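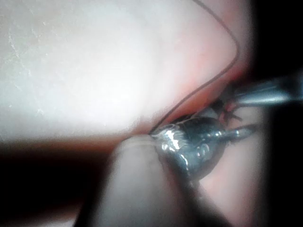 Thread and instrument tip, seen from the wrist camera during the March session.

Members' visit to Skellari

Our spring visit was to the Skellari workshop, where Purka has been testing a robot that ties surgical stitches. We had 16 places and all of them were taken. Anyone who missed out can put their name down for a second visit in the autumn.

The afternoon began with a short talk on the arm, which Purka built around a wrist unit from Shimada. It has run 3,190 practice stitches to date. The staff keep a record of every one, including those that had to be cut out and done again, and they let us leaf through it.

We then moved through to the bench in 2 groups. Most people ended up watching the screen instead of the arm, as the camera sits close to the tool and the thread is very fine. Handling the thread is the hard part, we were told. It bends and twists as it is pulled, and the software has to work out where it has gone before the next loop can be made.

Questions went on well past the tea break. Several members asked who would be to blame if a stitch failed. The answer was that a surgeon would always be in charge, and that the present work is only meant to find out how even the stitches can be made. Cost also came up, but Purka would not give a price.

The close view below has three black knots along the reddened line, with their cut tails left short, and a fourth knot lying by itself to the left. A thread is held in the dark tip of the tool.

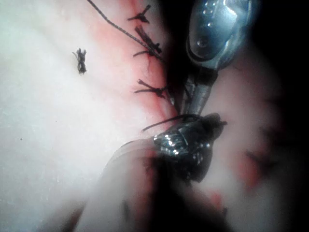
Next visit: Flastar

We will be going to Flastar to see their packing line on Tuesday, June 6, 2023. Meet at the main gate at 2 pm. Please wear flat, closed shoes and leave large bags at home. Names to the office by the end of the month before, please.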